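February, evening

Slept badly and got in before the heating had done much. Made coffee, switched everything on, and let the arm warm up while I read the log from the overnight run. The overnight run is simulation only, so it tells me less than I would like. 384 tries at picking up a packet, 367 good ones. Those numbers went out in the morning email from Fikside and by nine I had two messages asking if we were done with picking.

We are not done with picking. In simulation the packet is a stiff box. A real one has crimped ends and air in it, and it bends when the fingers close. I wrote that back to both people in the same words.

The question Vinum wants answered by spring is a small one on paper. Can a machine clear the top of a piece of furniture in somebody's home, put the things where they go, and not need a person standing next to it. They are not asking for cooking or laundry. They asked for laundry last year and we talked them down. So the task is the gray drawers with a few things on top, and the arm takes them one at a time. Can, apple, packet. I have been at it so long now that I buy the same three things for lunch without thinking.

First hour was calibration. The tape on the floor is still good, though one strip is lifting at the corner and I should redo it before someone catches it with a shoe. Camera check passed on the second go. After that I ran the packet, slow speed, one pick at a time, with a stop before every move so I could look.
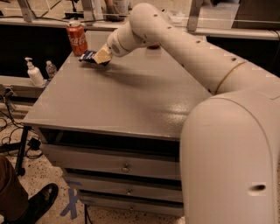
Paula Pop wrote under last week's entry that I keep moving the finish line. Her mother has a floor vacuum that runs every afternoon and a dishwasher that has run every night for twelve years, and as far as her mother is concerned machines already do household chores and have for most of her life. Paula thinks the arm is the wrong shape of answer, and that if people want a clear dresser somebody should sell them a dresser that is easier to keep clear.

I thought about that on and off all morning. She has a point about the dishwasher. It does one chore well and it does it by making you do the awkward half, the scraping and loading and putting away. That awkward half is what we are working on. I don't know of an appliance for it. You would need one for every kind of thing in the house, and the things change every time somebody comes back from the store.

Where I don't agree with her is the vacuum. I have one too. I pick up the cords and socks before it runs. I would put that at ten minutes of my time, for a job that took me fifteen with the old upright. I still like having it.

Back to work. The trouble with the packet is deciding which way to come at it. If the fingers close across the middle it holds, but then it droops at the free end, and when you go to set it down the free end touches first and the whole thing turns. If they close near one end the other end sticks out and swings. The Hebden planner prefers the end grab because the path is shorter. I prefer the middle. I have been overruling it by hand and that is not a thing I want to be doing in April.

I also changed the height it lifts to before it moves sideways. It used to go up high, nearly to the elbow limit, and then over and down. Very safe and very slow. Now it goes up a little way and waits there for the camera to confirm it is still holding something. If I were clearing my own dresser I would do four things in the time it takes for that one wait. I timed myself once, at home, and felt silly, but the number was useful. Eleven seconds for everything on top, including a lamp I only moved over.
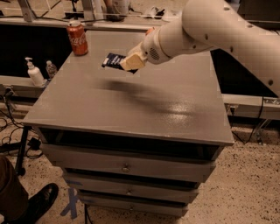 Packet lifted, waiting for the camera check. The can stays where it is for this part.

Lunch at my desk. Soup. Read a long piece from a trade newsletter about a warehouse outside Drindia that has put arms on its returns counter. The writer was very taken with it. I read it twice looking for the part where it says how many people are still at the counter, and it was near the bottom. Same number as before. They sort the odd items and clear the jams. The manager says they are happier and maybe they are, I have done returns and I would be happier too. But it is the same headcount and an electric bill.

I don't say that to be sour. Shop floors are ahead of homes and I expect they will stay ahead for a long time. A shop can decide that everything arrives in the same bin at the same height. It can paint a line on the floor and tell people to stay behind it. It can turn the lights to whatever the camera likes. Nobody's bedroom is like that, and if it were I would not want to sleep in it. When Vinum's people visit they always ask about speed and I always want to talk about light. The top of the drawers is painted and it throws glare on the front right side. At two in the afternoon the camera loses edges in that patch that it could find at ten in the morning. I can fix that here by moving a lamp. I can't go to every house and move a lamp.

After lunch I moved on to the can, or tried to. The can is supposed to be the easy one. It is round, it stands up, it is the same every time and the color is bright enough that the detector would find it across a parking lot. What makes it hard is where it stands. Toward the back left the arm has to reach nearly across the whole top, and anything lying near the base of the can is in the way of the fingers.

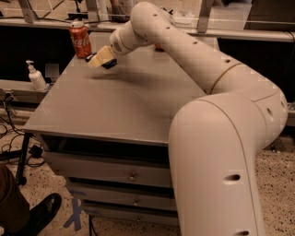
The approach from the right works better than the approach from above, at least by my notes. From above, the wrist hides the can from the camera for the last part of the move and it is going on memory. From the right it can see the rim nearly all the way in. But coming from the right means passing over the rest of what is on the table, so everything else has to be mapped first, and mapping costs another wait. I have written "another wait" in this diary so many times that I should make a stamp.

I stopped at 3:30 to write up the totals for real runs since the start of the month. 300 attempts, all objects together. 251 finished without me touching anything. For a demonstration that is a good figure and I expect somebody will put it on a slide. For a chore it is poor. If I asked a teenager to clear the dresser and that share of things ended up where they belonged, I would go back upstairs and do it myself, and I would be annoyed about it on the stairs.

It also matters what the misses look like. A few are nothing, the fingers close on air and it tries again. Some are a dropped packet, no harm. The ones I mind are the apple. It rolls. When the arm nudges it wrong it goes off the side and it goes under something, and at that point the machine has made a chore for me that I did not have before. In somebody's home that could be a glass. I would like the reports to show that as its own line, chores added, and I am going to ask for it again at the next call. Last time I was told it would confuse people.

Late in the day I did another set with the packet and left the apple out on top next to the can, to have something to steer around. Middle grab, my way, and the low lift.

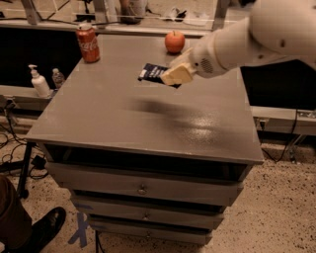

Packet again, with the apple in play.

I ate one of the spare apples at five. Wrote a reply to Paula and then deleted most of it. What I kept was that I agree about the dishwasher, and that her mother is right to count it, and that if she asks me whether a machine can do household chores I would say yes for the ones we built a box around and not yet for the rest. For the rest I would want to see it run a month in a house where no one from Fikside has been, with no tape on the floor, and ask the people there at the end if they had stopped thinking about it. I think that is the test. My mother had a cleaner for a while who was very good and the thing she always said was that she stopped thinking about the bathroom.

Things for tomorrow. Redo the lifting tape. Ask the Hebden people how to weight the grab point so I don't have to overrule it. Try a matte cloth over the glare patch, even though I know it is cheating, to find out how much of the afternoon trouble is glare and how much is something else. Check the camera mount screws, I thought I heard a rattle when the arm came back to rest. Buy apples.

Home by seven. There were four cups, a screwdriver and a pile of mail on my own dresser and I left them there.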